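Search this site
Search
Go

Povton Botanic Garden
Employment and Seasonal Positions

Last updated June 7, 2026

Horticulturist, Fern and Cycad Collections (full time)

Povton Botanic Garden invites applications for the position of Horticulturist, Fern and Cycad Collections. The successful candidate will be responsible for the daily care of 906 accessioned plants held in the Isetti Glasshouse and the adjoining shade houses, and will report to the Curator of Living Collections, Hoi-yan Lau.
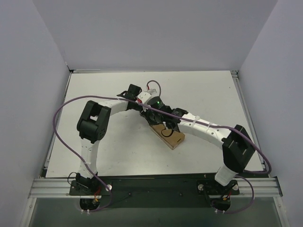 Duties include watering, repotting, pest scouting, and the propagation of ferns from spore. The horticulturist will also maintain accession labels and planting records, assist with the hand pollination of coning cycads, and prepare material for exchange with other gardens. The position includes one weekend shift in each month and occasional early starts during hot weather.

Applicants must have:

- a two-year degree in horticulture, botany, or a related subject, or equivalent paid experience
- at least two years of work under glass
- a valid driver's license
- the ability to lift 50 pounds and to work in high humidity

A state pesticide applicator license is preferred. Candidates without one will be expected to obtain it by the end of the following March. The Garden pays the examination fee.

The glasshouse was rebuilt with support from the Bravholm Fund and has 26 benches, a misting room, and a cold frame yard. Staff have use of the Shek Library, which holds more than 1,000 volumes on tropical and subtropical plants.
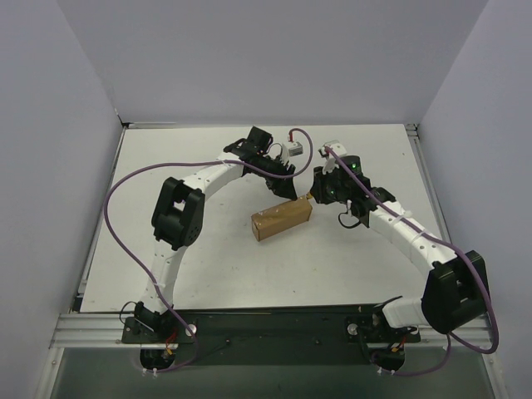 Two robot arms above a white work surface.

The position is paid hourly and is eligible for health coverage, retirement contributions, and paid leave. Uniforms and safety footwear are provided.

To apply, submit a cover letter, a resume, and the names of two references to the Personnel Office. The cover letter should describe the applicant's experience with ferns, cycads, or other shade-grown plants. Applications are reviewed as they are received, and the position will remain open until filled. Finalists will be asked to complete a short plant identification exercise on site.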